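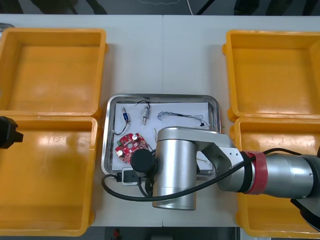 Sorting out the drawer of odds and ends

Every house has one, and ours was a beauty. It was the second drawer down, next to the cooker, and by last May it would only open if you slid a ruler in first and pushed down whatever was sticking up (usually the potato masher). I put up with it for years, I'm ashamed to say. Then my neighbour Karthik Bhattacharjee came round to borrow a picture hook, stood there politely while I dug for ten minutes, and went home without one. That did it!

What follows is how I go about it now, and I use the same method for the sewing box, the shed shelf and the cupboard under the stairs.

Before you start

Pick a clear surface, bigger than you think you'll need. The kitchen table is good if you can manage without it until teatime. Put down an old sheet if you mind about scratches, and have a damp cloth, a dustpan and a mug of something hot to hand.

You'll want a few open containers with sides to them. Washing-up bowls, roasting tins and the lids of storage boxes all do the job very nicely. I'd steer clear of carrier bags, as things go in and are never seen again.

Tip it all out

I used to pick things out one by one and it took me a whole afternoon, mostly spent reading old takeaway menus. Now I take the drawer right out and turn it over. Give the inside a good wipe while it's empty – warm water with a drop of washing-up liquid – and stand it somewhere airy to dry.

Sort by job

My first go was to put all the metal things together and all the plastic things together, and it was hopeless. Think about what you'd be doing when you went looking. Fuses, torch batteries and the spare bulb belong together because you want them when the lights go out. Picture hooks, string and the small hammer are for hanging things up. Birthday candles can live with the cake cases.

Anything you can't put a name to goes in a jam jar with the month written on the lid. If a year goes by and you haven't opened it, let the jar go.

Batteries, wire and other awkward customers

Loose batteries shouldn't rattle about with coins and keys. Put a bit of sticky tape over the ends, and take the dead ones to the collection point at the shop. Garden wire and picture wire are best wound round a piece of card with a notch cut in each end, and fuse wire will sit happily in an old mint tin.

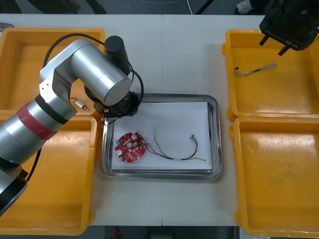 Putting it back

Line the drawer with a piece of leftover wallpaper or plain lining paper, cut a shade smaller than the base so it doesn't curl up at the sides. Small boxes make good dividers. I use the bottoms of tea cartons, trimmed down with the kitchen scissors, and swap them when they get grubby. The things you reach for most go at the front – scissors, tape, a pen that works – and the candles can go right at the back.

Leave one section with nothing in it. It will fill up on its own by Christmas, believe me.

A reader's tip

Mohsin Rajput wrote in to say he keeps a short list taped inside the cupboard door above his drawer, with what's in there and what's running low, so that it's handy when he does the shopping. I've tried it since and we haven't run out of matches once. Use pencil!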